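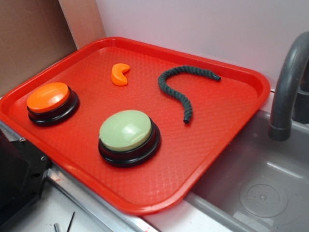
Fig. 4. Tray, two push buttons, a rope and a small orange piece, next to the sink.

Unit 4: Can it do the dishes yet?

Short answer: no. Longer answer: it can sometimes pick up one thing near the dishes, which the Flamundale brochure calls "kitchen-ready." Read the Demchenko chapter before class, page 49 onward, and keep a tally of the word "soon." 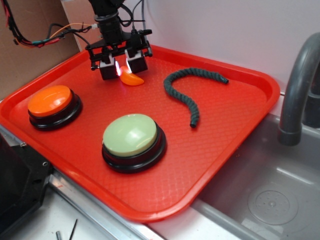
Clearing a tray is three chores in a coat: find the thing, grip the thing, let go of the thing somewhere sensible. Rigid pieces are the easy part. Rope has no fixed shape – every grab is a new problem – and your grandmother still beats the lot of them.

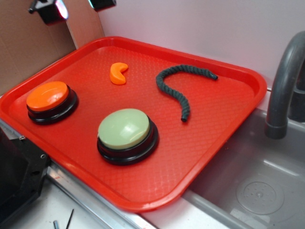
Page last changed: July 31, 2026 (R. Savchuk)

For September, write one page on a chore you would hand over and what you would pay to have it done badly.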